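Friday, Trorkport workshop notebook

Read the last of the nominations for the community service award tonight and wow, what a pile! We got 21 this year, and the letters are so much better since we asked for stories instead of résumés.
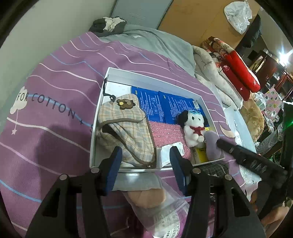
Do the student nominees get scored separately? They go in the same pool, but their hours are weighed against a school year.

Tried the new scoring sheet on 12 letters and it held up really well. Two readers per letter, scores from one to 4, ties go to a third reader. Skanura's food pantry letter made me want to sign up on the spot. 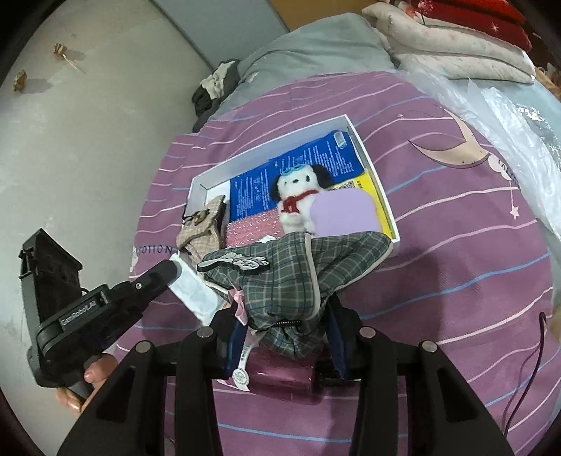

The Nestutex one was nearly as good, though it runs way past the 700 word limit, so I'll ask them for a trim before April.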